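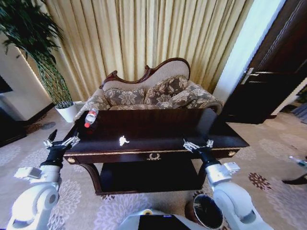 Progress report, second period
Cisau House: furnishing and daily care of the front sitting room
Prepared for the Tremach Fund by Ingvild Bråten

Work on the sitting room is on schedule. The main seating group is in place and the room has been open to visitors in the afternoons since October. The remaining tasks are the curtains, the floor lamp and the second half of the care plan.

Furniture

The settee is back from the upholsterer. We kept the carved dark frame and had the back covered in a plain pale beige, with the damask pattern used for the arms and the three cushions. The first fabric we ordered from Zoubi was too yellow next to the wood and was exchanged at no charge.

The dark brown table now stands in front of the settee. The joint at one leg was reglued and the drawer runs freely again. The small gold laurel wreath on the drawer front was loose in the spring; it has been refixed with its original pins. The two gold knobs and the trim along the edge were cleaned with a dry cloth only. We decided against relacquering the top, as the conservator thought the existing gloss had many years left in it.

Daily care

Clearing the table has turned out to be the most frequent job in the room. Visitors sit down, and bottles, wrappers and bits of paper stay behind. The routine is now as follows: clear the tabletop at 11 and again at closing, check the lower shelf with a flashlight, wipe the top with a soft cloth, straighten the cushions. It takes 15 minutes. A bottle left lying on its side is picked up first, before anything else is wiped – a leak would reach the trim quickly.

The Clarutier polish named in the original plan left streaks on the dark top and we have stopped using it. A slightly damp cloth followed by a dry one gives a better result.

Spending

Of the $2,000 granted for this period, $600 is unspent. It is set aside for the curtains, and we expect the invoice in December.

Next period

Settle the curtains, choose a lamp, and finish the written care sheet for the cushions. We would also like to discuss coasters – 19 were bought for the whole house and most have gone to the dining room.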